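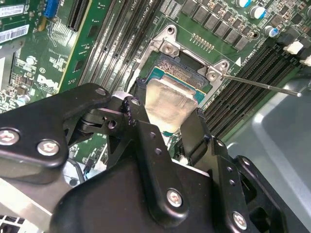 The Slow Hands at Drusberg
17 April 2025

Ask the refurbishing crew at Drusberg which job they were gladdest to hand over and the answer comes fast: processors! Old desktops arrive 200 to a truck, and every chip has to come out of its socket without bending a single pin. Since February a Sondis arm has done the lifting, and it has 946 chips behind it.

The crew still opens the cases and judges what is worth saving - the part they always liked. Two of them have moved to the test bench, and sore thumbs no longer come up at the shift meeting.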